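Reading time: 4 min

# Fenard two-arm bench: cup and rack set

Maintainer: Thodoris Bakalis
Last revised: June 1, 2025

## Summary

Episodes recorded on the two-arm bench in the shared workshop. The task family is small: take a paper cup from the mat, bring it to the wire rack, place it. Some episodes include a handover between arms. All were teleoperated. No scripted motion is included, apart from the homing move, which is trimmed.

The set holds 2,250 episodes as recorded and 2,000 after filtering. Both lists are in the repository. Use the filtered list unless you are studying failures.

## Hardware

- Two arms, hung from an overhead beam and facing down onto the table.
- A parallel two-finger gripper on each arm, stock fingers, no pads.
- One fixed camera on the workspace. Wrist views are stored separately and are not part of this release.
- Control box and power supply from Vetico, mounted off the table.
- Beam and brackets cut in the workshop. Drawings are in /frame.

The beam was the slow part of the build. The first version was bolted to the table and passed every table bump to both arms. Version two is fixed to the building wall and has its own feet. If you copy the drawings, use version two. The version one files are kept only for the hole pattern.

## Naming

"Right" and "left" are the robot's right and left. In the fixed view the right arm is on the left of the image. This applies to file names, joint arrays and gripper channels. Several people have trained on swapped channels without noticing, so check this first.

## Surface and objects

The mat is brown and has a matte finish. It replaced a bare white tabletop, where pale cups were hard to separate from the background. It wrinkles a little and the edges lift. We left it that way, and mat shape varies across sessions.

The rack is white coated wire with a wooden dowel along the top. Its angle on the mat was changed between sessions. Cups are paper. Dented cups were replaced at the operator's discretion – no fixed rule was used, and this is a weakness of the set.

## Episode layout

Each episode is one folder:

- joints.npy – positions for both arms, right arm first
- grip.npy – commanded and measured gripper width
- view.mp4 – fixed camera
- meta.json – operator code, session, task variant, outcome

Outcome is one of: placed, dropped, crushed, aborted. Labels were entered by the operator at the end of the episode. A random 100 were relabeled by a second person, and the disagreements are listed in /labels/review.csv. Most are "dropped" against "aborted".

## Task variants

There are 4:

1. Upright cup, single arm
2. Cup on its side, single arm
3. Cup on its side, handover
4. Cup on its side, handover, rack angled

Variant 4 has the lowest success rate and the longest episodes.

## Known problems

- Daylight enters from a window at the right of the fixed view. Exposure was locked, so late sessions are darker.
- Gripper width drifts over long sessions. Re-zero values are in meta.json from the second session on.
- Thin rack wire is poorly resolved at the released video size.
- Objects at the borders of the view were not controlled.

## License

Data and drawings are free to use with credit. The loader is a fork of the Cemevura reader and keeps its original license.

## Related

- Beam version two: cut list and drawings
- Gripper re-zero procedure
- Notes on the Ó Ceallaigh cable guides

## Comments (3)

**mlathe:** Is grip.npy in meters or raw counts? The loader seems to assume meters.

**T. Bakalis:** Meters. Raw counts were used in the first upload only. Pull again if your values are above one.

**pk_bench:** Built version two in June with thicker feet. Less sway at full reach. Can send the changed drawing. 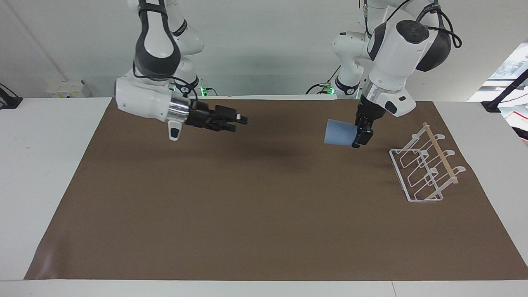
**T. Bakalis:** Please do. Open a pull request against /frame and put the foot thickness in the file name. I will add it next to the current drawing and leave the default as it is until I have run the sway test on both.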